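Can a machine run the errands yet?

Of all the household chores people would like to hand over, fetching things from the shops may be the closest to being automated. Folding a fitted sheet is still beyond most machines. Rolling a litre of milk down a footpath looks easier, and at Ivska the engineers have spent the time since February finding out how much easier.

The company's sidewalk robot lives mostly in simulation. It drives one stretch of a made-up city street, over and over, before any wheels touch real concrete.
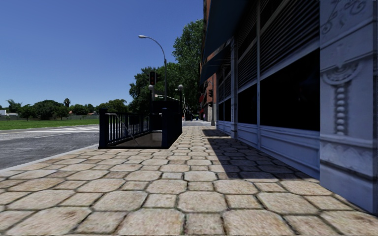
The chore gets broken into pieces: leave the shop, keep off the road, get past whatever is standing on the pavement, stop at the right door. Since winter the team has logged 1686 simulated runs. In 598 of them the robot stopped and asked a person for help. Most of those stops were brief, but each one needs somebody at a desk, and wages are what the grocers want to save.

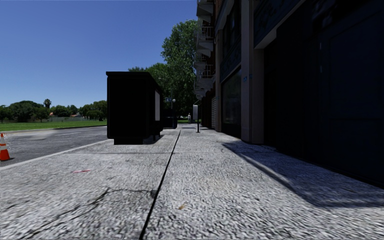
Simulated concrete pavement, with dark boxes along the route and shade from the building.

Shade is a bigger nuisance than it sounds. A hard shadow edge can read as a step down, and the robot slows to a crawl. A software update from Amness, which supplies the vision system, has cured some of this.

People are harder. The robot has to decide whether to follow a walker at his pace or go around, and going around may put it too near the curb.

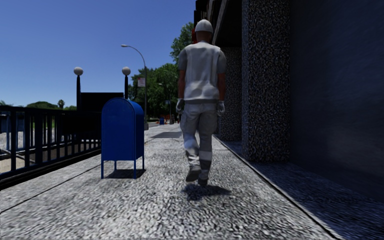 Ivska's current rule is to hang back and follow. It's slow, and on a 200 metre trip it can add 4 minutes. Shop owners in Flustham, where a street trial is planned, have said they can live with that. They are less sure about the last part of the job, getting the bags up the front steps and into a kitchen. The robot can't do it.
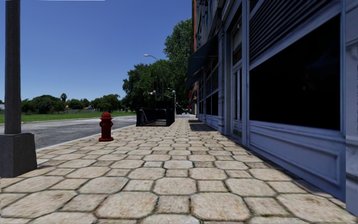

By T. Lie
Sep 1, 2025

For now the customer comes out to the sidewalk, lifts the lid and carries the groceries in. Ivska has no arm in development and says a stair-climbing base would triple the price. The Flustham trial will go ahead with curbside pickup only, in daylight, with a staff member walking behind each robot.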